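An afternoon at the Wondorthorpe open day

I took Friday off work and drove out to the robotics open day at Wondorthorpe.
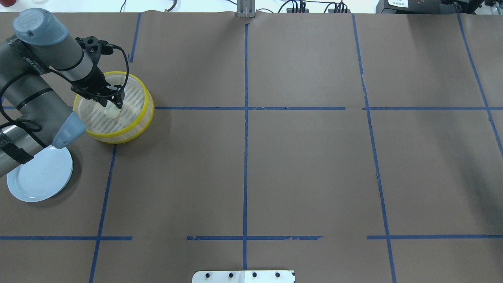
The arm with the steamer basket, mid-demo.

I'd seen the notice back in September and nearly didn't bother. The last event of this kind I went to was mostly banners and free pens. A mate from work talked me into it, then had to pull out, so I went on my own. Parking was easy, and the sausage sizzle was already going when I walked in.

The demonstrations were in the long room behind reception. Gindasix had the stall closest to the door with a conveyor and a label printer, and there was a queue for it, so I kept walking and ended up at the Grultero table. They had a grey UR arm working over brown paper marked off with blue painter's tape. The job was putting a small, soft-looking white piece into a round steamer basket with yellow rims. There was a light blue plate next to it.

Relu Mihăilă was running that table. He told me they chose kitchen gear on purpose, as it's cheap to replace and people already know what the task should look like. Soft things are the hard part, he said. Squeeze too much and you mark it, too little and you drop it going over the rim. He'd spent most of the previous week on how far the two fingers close.

I asked about the tape. It gives them a way to write down where things start, so that if a run goes badly they can set it up again in the same cell. They've logged 2520 runs on this task so far. He reckoned the first 1000 weren't much use, as they changed the gripper mount after that and had to start over with the settings.

I stayed for 4 runs. Three were fine. On the other one the piece landed on the rim and rolled off onto the paper, and Relu wrote it down and started again. It's slower than I expected - a person would do the same thing in a couple of seconds - but I liked that they ran it at normal speed and didn't show us a sped-up video.

The talk at 2 was by someone from Matoušek and covered maintenance contracts. I lasted half of it. The slides were hard to read from the back and the air con was very loud. There was a decent question from a woman who runs a bakery, asking what it costs to have someone come out when an arm stops, and the answer was that it depends on the contract.

I went back to the Grultero table before I left, but they'd stopped for lunch. If you're thinking of going next time, get there in the morning and bring cash for the sausages.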